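# Report on the Handover of Apartment 33

Prepared for the Office of Residential Standards, Guvuver House, February 2019

## 1. Purpose

The undersigned was directed to confirm that Apartment 33 had been returned to the condition set out in the tenancy agreement, and to recommend whether the deposit of 3000 should be released to the outgoing resident, Ayantu Dinsa. The inspection was to take one hour. It took most of an afternoon, and the reasons for this are given in the sections that follow.

Ms. Dinsa had lived in the apartment for nine years. Her file contained seven letters, all written by her and all answered by this Office. Four concerned the hallway light. Two concerned the neighbor's piano, first objecting to it and later asking why it had stopped. The last gave notice of her departure and requested that someone "come and look properly."

## 2. Entry and General Condition

Ms. Dinsa received the undersigned at the door and offered tea, which was declined in accordance with policy. She offered it again in the living room, and it was accepted.

The living room had been cleared. The carpet showed the places where furniture had stood, and Ms. Dinsa identified each of them without being asked. The long mark under the window was the Jurko sofa, bought secondhand and carried up by her brother, who complained about his back until August. The four small dents near the radiator were the table at which she had studied for her bookkeeping license. The undersigned explained that marks of this type are treated as ordinary wear and do not affect the deposit. Ms. Dinsa said she was aware of that and continued.

In the kitchen, the oven had been cleaned to a standard above that required. One cabinet hinge was loose. It had been loose at the previous inspection and was recorded then as "to be monitored." Ms. Dinsa confirmed that she had monitored it.

The bedroom was found in good order. A pencil line on the inside of the closet door recorded the height of a child, with no name beside it. The undersigned asked whether it should be noted as a defect. Ms. Dinsa replied that it had been there when she moved in and that she had painted around it twice. It has not been noted as a defect.

## 3. The Bathroom

The agreement requires that the bathroom be free of personal belongings at handover. The countertop, sink, and faucet were replaced under the Gallardo contract during Ms. Dinsa's tenancy, and she had been consulted on the color of the stone. She chose the gray. She stated that the contractor had recommended something warmer and that she had never regretted overruling him.

The countertop was sound, with no chips along the front edge. The white basin and its chrome drain were free of damage. The cabinet doors beneath were straight. The undersigned was prepared to mark the room as complete, subject to one matter. The mug, with a toothbrush and a tube of toothpaste in it, was still standing on the left of the counter, and the black vase of artificial flowers was still beside the faucet.
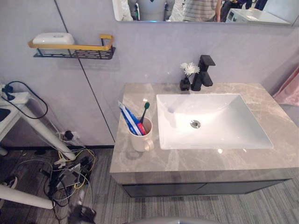

## 4. Discussion of the Remaining Items

Ms. Dinsa was reminded of the clause on personal belongings. She said that she had packed most of her things by the previous evening and had gone in several times to finish the bathroom. Each time she had brushed her teeth and put the toothbrush back.

The undersigned suggested that the items could be placed in her coat pocket. Ms. Dinsa agreed that they could. Neither party moved to do so. There followed a conversation about the flowers, which she had bought at the Uveo store in her first week, intending to replace them with real ones when she was settled. She asked whether the undersigned would consider nine years to be settled. The undersigned replied that the Office had no definition of the term.

Ms. Dinsa then asked to be left in the room for a moment. The request is not provided for in the inspection procedure. The undersigned waited in the hallway, where the light was found to be flickering, and made a note of it.

When Ms. Dinsa came out she was carrying the mug with both hands. The vase had been left where it was. She asked that it be listed among the fixtures, just to the left of the faucet, so that the next resident would not be charged for it.

## 5. Findings

The apartment is fit to be let. The cabinet hinge in the kitchen should be repaired. The hallway light should be repaired, with reference to the four letters on file and the apology that ought to accompany them.

The inventory has been amended to include one vase, black, with flowers, white. The deposit should be released in full.

Keys were surrendered at the front entrance. Ms. Dinsa asked whether anyone at the Office knew what had become of the piano. The undersigned undertook to inquire, and a copy of this report has been sent to the second floor for that purpose.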